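Main page Contents Random article Recent changes Help
Search this wiki Go Advanced

Grip creep

Grip creep is a fault in robotic hands and grippers in which the closing force drifts away from the commanded value while the controller goes on reporting a normal hold. The drift can run either way. A hand that creeps open drops what it carries, and one that creeps closed can crush soft goods such as fruit, bread or leaf vegetables long before any alarm trips. It is one of the most interesting faults in food handling, partly because it hides so well: every number on the operator's display looks right.

The name was coined by Kianoush Bakhtiari, a test engineer at Rostami, in a service note dated Feb 5, 2018. Older manuals call the same thing "hold drift" or "soft slip."

Causes

Most cases begin in the force sensor. As a hand warms up, the sensor's zero point moves, and the controller faithfully corrects for a force that does not exist. Tendon-driven hands add a second source, the slow stretch of the cables inside the fingers. Worn fingertip pads add a third.

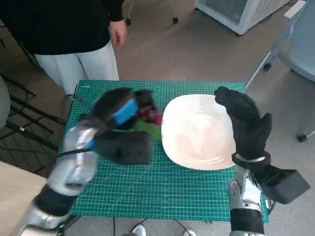 Two-handed work makes the fault harder to catch. When one hand steadies a plate and the other brings food to it, a small error in the first hand slides the plate, and the second hand then lets go in the wrong spot. The log will usually blame the second hand! Engineers new to the subject have spent whole days recalibrating an arm that was working perfectly.

The Kiden cell incident

The best-known case took place in December at the Kiden test kitchen, where a Zedgate two-arm cell was being tried on cold platters. Over a run of 1000 picks the left hand's closing force rose by 46 percent. The first 14 crushed items were put down to overripe fruit, and the run carried on. It was stopped only when a plate tipped and a technician reached in to catch it while the arm was still powered. The technician's fingers were pinched between hand and plate, without lasting injury.

The review that followed is a delight to read, clear and generous with its data. It found 3 separate faults:

1. The sensor was zeroed at power-up and never again during the shift.
2. The force limit was checked against the same sensor that had drifted — so the check could not fail.
3. The status display showed that a test was running and gave no sign of whether the readings agreed with each other.
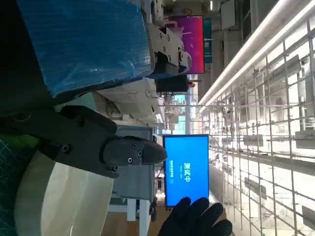

Detection

The simplest test is to close the gripper on a spring of known stiffness and compare jaw travel with reported force. Any growing gap between the two is creep. The Wenier method, a clever refinement, uses motor current as a second opinion and needs no extra hardware, so it can run between picks.

Soft produce makes a surprisingly good check as well. Grapes are popular with test teams, as a split skin shows up at once and a fresh bunch costs very little.

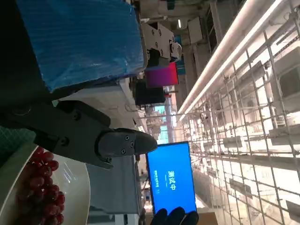
Repeat checks should be made with the hand both cold and fully warmed up, and at more than one wrist angle. The weight of the fingers pulls on the sensor differently when the hand is turned on its side, and a gripper that passes palm down may fail in that position.

Prevention

Current practice is to re-zero the sensor with the hand open and empty at set points in the shift, and to take the force limit from an independent source. Reaching toward a powered hand to save a falling item is barred under the Kiden rules, and the stop button must be within reach of anyone standing at the table.

See also: Backlash; Force control; Tendon drive; Zero drift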